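Does a tidy desk make you work better?

1 February 2019

I spent most of January following the Rurnon method, which promises a clear head in exchange for owning less stuff. The book cost me more than I'd like to admit. Samina Mirani lent me the workbook that goes with it, and she hadn't filled in a single page, so I should have taken the hint.

The big rule is that you may keep 100 things in your workspace. Does a box of paper clips count as one thing or 150? The author never says. Does a pen cap count? I wrote to the website and got a coupon for the advanced course.

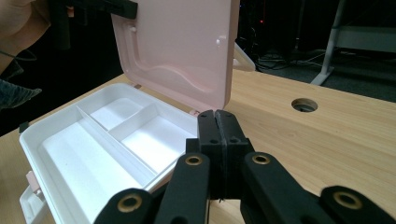 White plastic case, open on the desk.

My other complaint is the evidence. There's a chapter about studies, but no studies are named in it, just "researchers" who "found" that people with bare desks finish their work sooner. Which people? Doing what? Maham Hayat keeps her desk buried in paper and gets more done before lunch than I do all day, and she isn't in the book.

I'll give it this much: I found my good scissors, and the 10 minutes of sorting each morning was kind of pleasant. But I like sorting things. I would have enjoyed it without a method and without the coupon.

Atif Shaikh wants to borrow the book next. I told him he could have it for 2 bucks and he's thinking it over.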